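Lumbao Two-Arm Handling Station
Demonstration equipment - on view at the Trandale open day, October 3, 2019

The Lumbao is the station most visitors ask for by name, and we love bringing it out. It has two arms, each with a black two-finger gripper, and it works on whatever we put within reach. For the open day that means groceries. People have all packed a bag of shopping with an egg in it, so they know right away what is hard about the job and they start giving the arms advice!
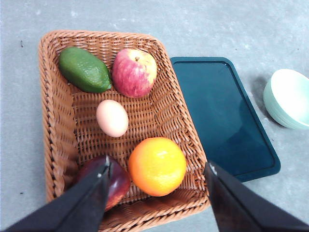

Cultar Handling Group, Trandale Workshop

The basket exercise is our favorite. An avocado, an apple, an orange and an egg all share one wicker basket, and every one of them wants a different grip. The orange is big and round and the fingers have to open well around it. The avocado has that narrow end, so the angle matters a lot. The egg is the one everybody waits for. Sloping basket walls make it trickier still - a finger that comes in too low will meet the weave before it meets the fruit.

Visitors can choose which item the operator goes for first. Children nearly always pick the egg.

What the station can do
Payload per arm: up to 2 kg, including anything held in the fingers
Control: hand-guided by an operator, or replay of a stored routine
Stored routines: 10 on the open day unit
Fingers: tapered, swapped with a single hex key
Setup time from the crate: 70 minutes with two people

Both arms can work in the same spot, and this is the part we really enjoy showing. One gripper can reach into a bowl while the other holds back, ready to come in from its own side. It takes practice to keep them out of each other's way, and our operators are happy to talk about how they learned it (slowly, with a good supply of eggs). Ask about finger spacing too. We changed it in August after trying the Dreslow fingers on small round things, and the difference when you are lining up on an egg is lovely to watch.

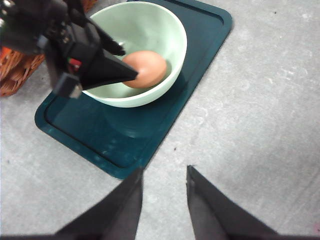
Coming to see it

Demonstrations run all through the open day in the main hall and last as long as there are questions. You can stand quite close, behind the yellow line. Please leave bags at the desk.

We have room for 500 visitors over the day and you don't need to book. School groups should write ahead so we can set aside a longer slot and let the students try the hand controls. The station is also available for loan to partner workshops - ask at the Cultar desk for the form.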